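The Slow Hands of Gosbridge

It was still early when Sheila Mellor put the kettle on and told me, kindly but firmly, that I would have to wait for the robot. She and her small crew at Gosbridge have spent since May comparing two grippers on the same arm, and they don't like to be hurried.

The first, the Garach, is a plain two-finger affair with rubber pads. The second, the Toltard, has soft jointed fingers and costs a good deal more, a fact that Kwabena Akpalu brings up whenever it drops something. Both were given the same chores, picked because people do them without a thought: gathering up thin, bendy things, standing them in a cup, tidying the ends so they sit together.

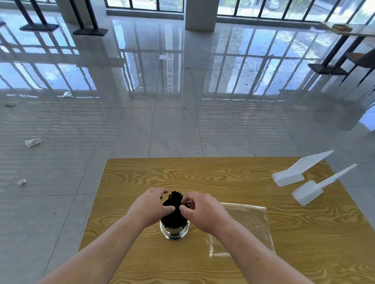
Su-chen Liao, who writes the controller software, told me she had never thought much about her own thumbs before this job. Now she watches everybody's — mine too, I noticed, as I fiddled with my pen. A person squeezes a bundle, feels it start to slide, and eases off or bears down before the mind has caught up. The Garach only knows how wide it is open.

Even so, the cheaper gripper has been holding its own. Over 80 tries apiece, the Garach finished the cup chore 14 times and the Toltard 70, which sounds like a rout until you hear that on stiff parts the two came out dead even. Kwabena was very pleased to tell me that, and he told me twice.

Sheila would like to try a wrist camera next, and Su-chen would like better touch sensing in the fingertips, and they were still going back and forth over it — quite happily, I should say — when I finished my tea and went to find my coat.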